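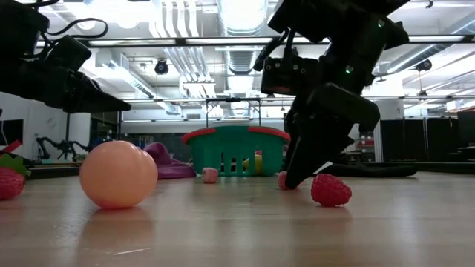
Figure 5.1 Toys on a wooden floor, with a slotted green basket in the middle of them.

Chapter 5
Where Things Live

Every household has a floor like the one in Figure 5.1, and every household believes that theirs is temporary. The toys will be picked up after dinner. After dinner becomes after the bath, the bath becomes a flood, and by ten at night an adult in socks has found the small hard toy with the corners.

Our subject in this chapter is putting things away. It has been a subject of advice for a very long time and a subject of study for a short one, mostly because the people best placed to study it were busy doing it. We will leave the advice to the magazines. What interests us is a plain question: why does an object come to rest where it does, and what would have to change for it to come to rest somewhere else?

Look again at the figure, and at the basket in particular. Something yellow is already inside it. Much more is not, including a large peach-orange ball and a red strawberry with green leaves. A basket within reach of the toys is the cheapest storage ever devised, and most families own several. They also own toys on the floor. Any account of tidying that can't explain both facts at once is a sales brochure.

Inês Vieira began with this puzzle when she set up the Henriques study, which we will follow through the rest of the chapter. She asked families to keep a diary of where one toy spent its nights, starting in August, when children are home and standards are low. The diaries recorded 347 nights in all. Eduardo Neves, who had the job of reading them, wrote in the margin of the first one, "Under the couch is apparently a place." We have kept his phrase. In Section 5.3 it becomes a technical term.

Before going on, we need three words.

A home is the spot where the members of a household agree an object belongs. Some objects have no home, and some have two, usually one per parent.

A resting place is where the object is found. It may be the home. Don't bet on it.

A holding spot is a resting place that everyone knows is wrong and everyone uses anyway. Stairs are the classic case. So is the chair in the bedroom that has not been sat on in years.

Notice that a basket can be any of the three. Dump everything into it before guests arrive and it is a holding spot with a handle. Agree that the play food goes there, and only the play food, and it is a home. The ball then becomes a problem, because it is round and large and takes up the room of a whole fruit salad. Section 5.2 is mostly about the ball.

Before You Read On

Choose one object in your own home that is in the wrong place right now. Write down where it is, where it belongs, and how long it has been there. Leave it alone until the end of the chapter. You have had the practice.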